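My birthday falls in June, and every year I spend the week before it being gloomy and the week after it wondering what the fuss was for. This one had a 2 at the front of nothing in particular, so I decided to skip the gloom.

My friend Lamisi Amoah keeps hers going for 16 days - cake, cards, long phone calls, the works - and I used to think that was greedy. Now I'm coming around to it.

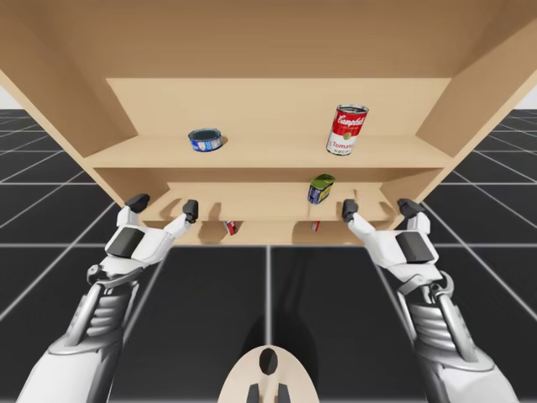
A candle for every year

I stopped putting the full number on the cake some time ago, after the icing caught. One fat candle does me fine, and I still take two breaths to blow it out.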